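Apr 24, 2025

Let Them Sit in the Chair for a While

I have lived in Stimley long enough to remember when the head of public works was a man you could call at home. You'd look him up in the phone book, his wife would answer, and by supper he'd be standing in the road looking at your culvert. I'm not saying that was a good system (his poor wife!), but I always knew who he was, and he always knew which culvert I meant.

I bring it up because Mayor Clemetti has just swapped out another department head, and I had to read the notice twice to figure out which one. It was housing. The last housing director started in October. Before her there was an acting director, and before him there was a fellow who I believe is now running parks, unless he's been moved again since I sat down to type this.

The mayor's supporters love it. They say she's tough, she doesn't put up with dead weight, she gets rid of people who can't deliver. I get the appeal, I really do. When the water main on Orchard Street broke and we were all boiling pots for days, I wanted somebody's head too, and I wasn't picky about whose. A firing feels like an answer. There's a name in the paper, a new person shaking hands on the steps, and everybody goes home thinking the thing has been handled.

But the main on Orchard Street is the same pipe it was before. They clamped it. I walk the dog past it most mornings and there's still a cone.

My neighbor Luuk Wouters spent 33 years in county government before he retired, most of it in budgeting, and he has a theory that it takes a new director two budgets to be any use. The first one is the last guy's budget, so you're just spending what somebody else asked for. The second is the one you wrote before you understood anything. After that you might start getting somewhere. I asked him how many of the mayor's people had made it to a third and he laughed so hard he had to put his coffee down.

I went back through the old council minutes last month, which are all online if you have the patience, and what struck me was how much of every meeting goes to starting over. A new director comes in and asks for time to review. The council says sure, take the time. The review comes back and it says pretty much what the last review said, with a different cover on it. Then there's a shuffle and somebody new asks for time to review. The rental inspection program has been "under review" for so long that one of the buildings it was supposed to inspect has been torn down.

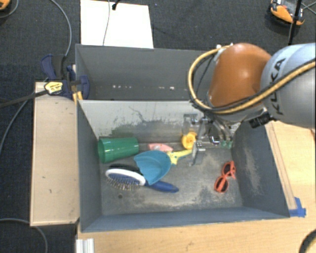 A KUKA robot arm with its gripper lowered into a bin of household items and toys.

And it isn't only the directors. Every time the top person goes, the people underneath start updating their resumes, and you can't blame them. Mrs. Khương, who ran the permit counter for as long as I've been building ill-advised sheds, left over the winter. She knew every setback rule on every street. She once stopped me from putting a fence on top of a sewer easement just by looking at my drawing upside down across the counter. I went in a few weeks ago about the porch and waited 40 minutes, and then a very nice young man told me he'd have to check with someone, and the someone turned out to be a position they haven't filled.

Now, I can hear the other side of this, because my own sister is the other side of this. She says a mayor gets elected to run the place and has to be able to pick her own team. Fine! I agree with that. I voted for Clemetti, as it happens, and I may do it again. I don't want to go back to the days when a department head could doze at his desk until his pension came in, and I remember those days better than my sister does. If somebody's stealing or lying or simply not showing up, out they go, and I'll hold the door.

What bothers me is that we're never told which kind it is. The notice on the housing director was four lines long. It thanked her for her service and said the city was moving in "a new direction." What direction? What was wrong with the old one? She'd been there half a year, so she can't have gone very far in it. If she did a bad job I'd like to know, and if she did a decent job and got on the wrong side of somebody, well, I'd like to know that even more.

So here's what I'd ask for, and it isn't much. When the mayor moves somebody out, let her stand up at the next council meeting and say why, in ordinary words, with the public allowed to ask a question or two. And let the council confirm the replacement in the open, after a real hearing. Right now they get a name and a handshake, and I've seen them vote one through in less time than they spent on the new trash cans for the square.

I'd also like an acting director to stop being acting after a while. We had one at streets who was acting for so long he had business cards printed.

The council takes up the charter changes next month, and there's a public comment period before the vote. You get 2 minutes at the microphone. Luuk says he's going, and he's already written his out and timed it in the kitchen. I'll be the one behind him with the picture of the cone.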